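Call for Participants: Home Testers for the Stollivent Hand-Held Gripper Kit

Posted December 27, 2020
Flundura, Participant Programs

We are looking for 40 people to spend part of this winter picking things up.

Flundura makes tools for people who teach robots to handle everyday objects. Our newest one is Stollivent, a gripper you hold and work with your own hand. It has two fingers that open and close, and a small camera that sees what the fingers see. You do a job with it, such as moving a cup from one side of a desk to the other, and the recording becomes a lesson that a robot arm can learn from later. No robot comes to your house. You are the arm!

The kit has been through a good many hands in our own workshop, and we love using it. But we know it too well by now. We hold it the way we meant it to be held, and we skip the page of the guide we wrote ourselves. What we want is to see it in the hands of people who open the box cold, on their own tables, with their own dishes and laundry and junk drawers. Round one starts in January and we would be so glad to have you.

What you would be doing

You will get a kit by mail, along with a printed guide and a set of task cards. Each card names one short job and the things you need for it. Some are very simple (put the sponge in the bowl) and a few are sneaky (take one sheet of paper off a pile, and only one). You pick the cards you want to do, set up a clear bit of table, press record, do the job, press stop. Then you do it again, with the things moved a little.

We ask each tester for 100 good recordings over the length of the round. That sounds like a lot until you get going. Most of the jobs are over quickly, and once your hand has learned the squeeze you will find a rhythm. Put on some music, or a ball game, or talk to whoever is in the kitchen with you. Sound is not recorded.

After every 10 recordings the app stops and asks you a few questions about the kit itself. Was the grip comfortable? Did a finger slip? Was there anything you wanted to do and couldn't? Please answer those as bluntly as you like. Those answers matter to us every bit as much as the recordings, and the last batch of workshop comments already got us a softer trigger and a longer cable.

Who can take part

You need to be 18 or older and living in the United States. You need a table or desk you can use for a stretch without anyone needing it for dinner, decent light, and a home internet connection that can handle uploads. The app runs on most recent phones.

You do not need to know anything about robots. We mean that. We would like some of you to be tinkerers and some of you to have never changed a drill bit. Left-handed people, please apply, we don't have nearly enough of you. The same goes for people with small hands, very large hands, or stiff hands. If you have arthritis or an old injury and you are curious whether a tool like this could work for you, write and tell us. You set your own pace and you can stop at any time.

People who work for a company that sells grippers or robot arms can't join this round, sorry.

What the kit is like

Stollivent is light enough to hold in one hand, and the trigger closes both fingers at once. The finger pads come off with screws, so if one wears down you can swap it at the kitchen table. There are two sets of pads in the box, the standard blocks and a thinner pair for flat items. Charging is by an ordinary cable. The case is from Drostwood, who have made our shipping cases from the start, and it doubles as a stand when you want to put the gripper down between tries.

It has its weak points and you should know them going in. Shiny surfaces are hard for it. Very soft things, like a bag of cotton balls, take some practice. The strap runs big.

A bit about the tasks

Cups are the job we'd hand to anyone on the first day. They are cheap, they don't break, and they teach you how little squeeze you need. The card asks for clear plastic ones, and you begin with the whole lot nested in one tall stack on the table, the open fingers pointed forward and plenty of bare wood between them.

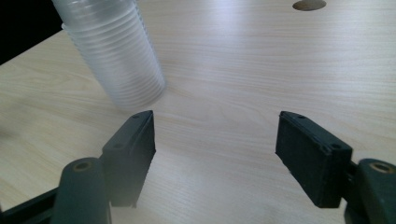 Stacked cups are a lovely little puzzle for a gripper. Look at how the rims overlap all the way up the stack in thin ridges, and how the wood grain shows faintly through the sides. A person's hand finds the edge of the next cup by feel, and a camera has to work with those pale lines, in whatever daylight your window gives you. The card asks you to take cups off the stack, set them down apart, and nest them again. Go slowly, try it from both sides, and keep the tries where you fumble and recover, which are often the most useful ones we get.

Other cards in the set cover folding a dish towel, sorting flatware, putting lids on jars, lining up shoes, and clearing a small plate of dry pasta. There is also a blank card. Use it for a job from your own day that you wish a machine would do, and tell us why you picked it.

What you get

Testers who finish the round are paid $359. Payment goes out by check or direct deposit after your last recording is in and the kit is on its way back. If you have to drop out partway, we pay for the share you completed. Shipping both ways is on us, and the label for the return trip is in the lid of the case.

You also get a vote on the color of the next version. The workshop is split and things have become heated.

Your privacy

The camera looks forward past the fingers, so what it sees is mainly the table and the things on it. Please keep faces, mail, screens and family photos out of view. Every recording sits on your phone until you choose to upload it, and you can watch it first and delete it if something slipped in. After you upload, you can still ask us to remove a recording up to the end of the round. The full terms come with the consent form, which you will read and sign before anything ships.

How to apply

Fill out the short form on the Participant Programs page. It asks for your age range, which hand you use, what kind of table you have, and what phone you would be using. There is one open question at the end: what is the most annoying small object in your home? Short answers are fine, long ones get passed around the office.

We are choosing for a mix of homes and hands, so applying early does not give you an edge. Everyone who applies will hear back in January, yes or no. If you aren't picked for this round we will keep your form for the next one, unless you check the box telling us not to.

Questions can go through the same page. Please put "Stollivent home round" in the subject line so your note reaches the people who built the thing.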